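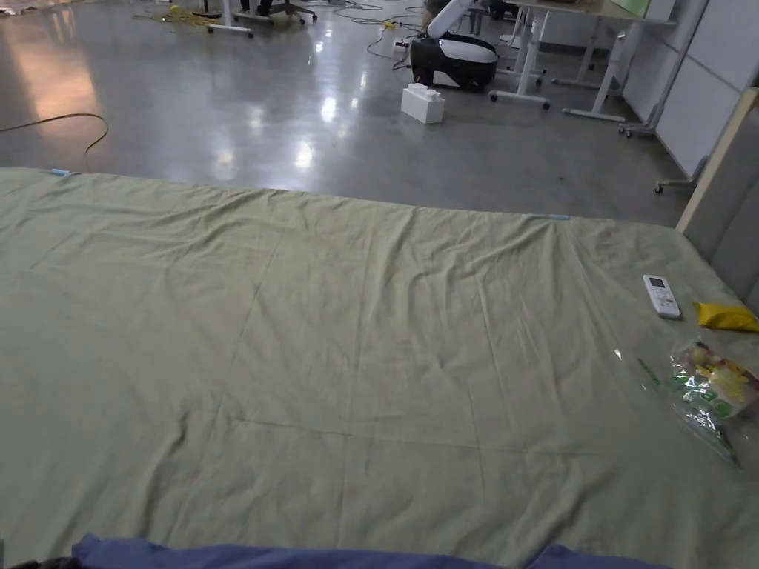
Según Ermira Ionescu, comparar pinzas sobre una superficie blanda es perder el tiempo mientras no se fije antes el controlador, y así lo hizo constar al leer el borrador de esta entrada. La objeción es razonable y obliga a precisar qué se ha comparado y en qué condiciones.

El presente ensayo enfrenta dos pinzas paralelas, la Femlow y la Rilov, montadas sucesivamente en el mismo brazo y gobernadas por el mismo controlador Litatico. El control de fuerza se dejó con los parámetros de fábrica. Quien escribe entiende que un ajuste fino habría favorecido a la Rilov, cuyo sensor de par admite un filtrado más agresivo, pero el propósito era conocer el comportamiento de ambas en el estado en que las recibe cualquier laboratorio pequeño.

Se optó por trabajar sobre una cama con sábana ajustable. Una mesa rígida devuelve el error de altura en forma de contacto franco; el colchón cede y la tela forma pliegues en los que la punta del dedo se introduce sin que el controlador lo advierta. Un mando a distancia blanco y una bolsa de plástico transparente, con artículos pequeños de colores en su interior, representan bien los dos extremos del problema: un cuerpo alargado y plano, por un lado, y un envoltorio deformable, por otro.

La serie completa consta de 904 intentos, de los cuales se descartaron 113 por fallos de comunicación con el controlador, ajenos a la pinza. Los descartes se repartieron de forma desigual y afectaron más a la Femlow, circunstancia que conviene tener presente al leer lo que sigue.

En el agarre del mando, la Femlow resultó más regular. Sus dedos son estrechos y entran por debajo del borde con poca presión. La Rilov, de yemas más anchas, tendía a arrastrar la tela junto con el objeto; en varias ocasiones levantó un pellizco de sábana y el controlador dio el agarre por bueno.

Con la bolsa ocurrió lo contrario. La superficie de contacto de la Rilov reparte mejor la presión y el plástico se escurre menos. La Femlow cerraba sobre una sola arruga del envoltorio y perdía la pieza durante la elevación — casi siempre en el primer tramo, antes de alcanzar la altura de traslado.

En cuanto a la percepción, se empleó la cámara Gebretsadik a 800 píxeles de ancho, resolución suficiente para segmentar el mando y escasa para el plástico transparente. Los reflejos del techo en el suelo de hormigón pulido provocaron además detecciones falsas fuera de la cama. Se resolvió acotando la región de búsqueda al colchón, solución modesta que habrá de revisarse cuando se amplíe el área de trabajo.

Volviendo a la observación inicial, se repitieron 149 intentos con un umbral de contacto más bajo. La diferencia entre ambas pinzas se redujo en el mando y se mantuvo en la bolsa. Ionescu considera que ello le da la razón a medias; el autor comparte ese parecer.

Queda pendiente la prueba con yemas intercambiables, prevista para marzo. Hasta entonces, la Rilov permanecerá montada en el brazo.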